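cast had already been replaced twice by that point, so we left the first season out. What remained was a wonderfully rich set: 2,546 viewer comments posted under the 30 episodes of Kellis that Millance put online for free, most of them written late at night while an episode was still playing. Comments in more than one language were kept whole. We took out only repeats and posts made up of a link and nothing else.
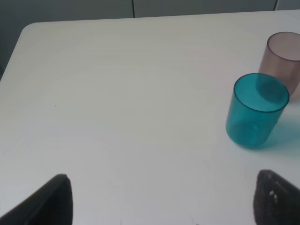
4.2 How viewers talk about recast roles

Recasting is the part of serial drama that gave us the most to read, and it is a delight to read. When the actress playing the younger sister left, the writers gave the new face no introduction at all. She walked in with a tray of coffee and the story went on. Commenters caught it within the first minute. A few were angry, many more were curious, and a good number began at once to write their own explanations – a trip abroad, a long illness, a twin.

Earlier work by Lockwood treats this kind of guessing as a complaint in disguise. Our reading is warmer. The guesses were often long, full of callbacks to old plots, and other viewers added to them for weeks. One thread about the twin theory grew into a family tree that covers four generations and contradicts itself happily in several places. 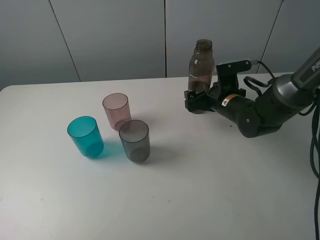
Evanthia Dimitriou

Coding was done by two readers working apart, who then met to go over every comment where they disagreed. We used four codes: comparison with the earlier actor, acceptance, story repair, and farewell. A comment could carry more than one. The hardest line to draw was between comparison and farewell, as in "she always did the crying scenes with her whole face, I hope the new girl learns," and we gave such posts both codes.
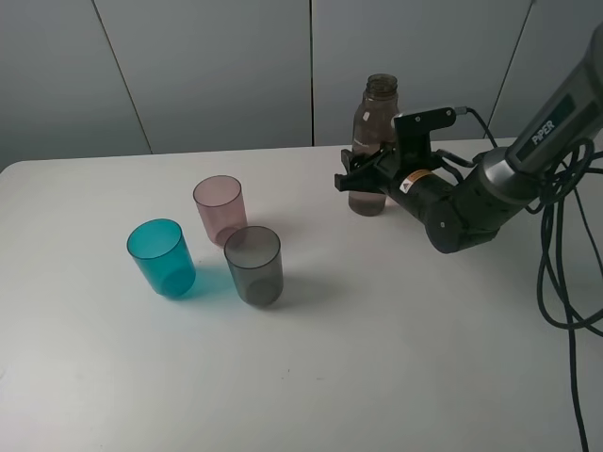
Farewell comments cluster in the first two episodes after a change and then nearly vanish, while story repair keeps going and even picks up again near the finale. We were thrilled to find that pattern in all three recast roles, including the father, whose change of actor came in the middle of a hospital plot and was covered by bandages for most of October. Viewers loved the bandages. They came back to them whenever the father lost his temper, and "put the bandages back on" became a running phrase under later episodes.

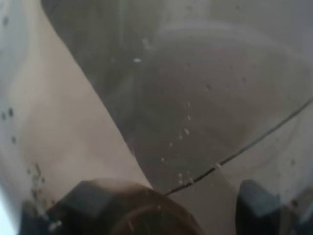

Figure 2. Close view of a curved, transparent surface, with two dark gray gripper fingers along the bottom.

Longer posts deserve a separate word. Comments of more than 500 characters were rare, and nearly all of them were coded as story repair. Their authors tended to stay with the show to the end, and several also wrote under Yammine, the channel's earlier serial, where the same habits can be seen on a smaller scale. We return to these writers in Section 5, where Saron Lemma's interviews let them speak for themselves.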